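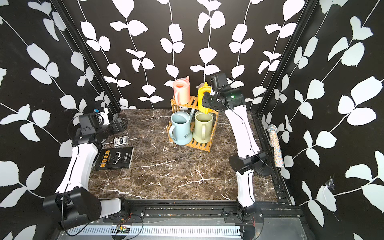
Watering cans on the two-tier rack

About Stillero

Category: Home & Garden / Our Company

Stillero supplies watering cans, plant racks and small household goods to garden shops, schools and private customers. The company was founded in Celesov by Vlasta Jurčo and Svatopluk Mikuš, who began with a single shelf of cans in the corner of a hardware store. The present catalog lists 800 articles, 200 of them for indoor plants.

Watering cans remain the center of our work. They are offered in pink, yellow, light blue and pale green, and customers may order one color or a mixed set. Our slatted racks are intended for balconies, hallways and classrooms, where cans need to be kept off the floor and within easy reach.

The leaf-and-vine pattern is a favorite of our design office, headed by Jui-lin Chiu. It is available in white on black for walls and display panels — smaller leaves for a back wall, larger ones for the sides.

Stillero employs 12 people at its Celesov office and warehouse. Sota Nagano is responsible for purchasing. Drahomíra Skála directs customer service and handles all inquiries from schools, including requests for the Allura classroom series.

Orders are accepted throughout the year. The warehouse is closed for two weeks in July for inventory, and orders received during that period are shipped when it reopens.

Shares: 12 | Comments: 2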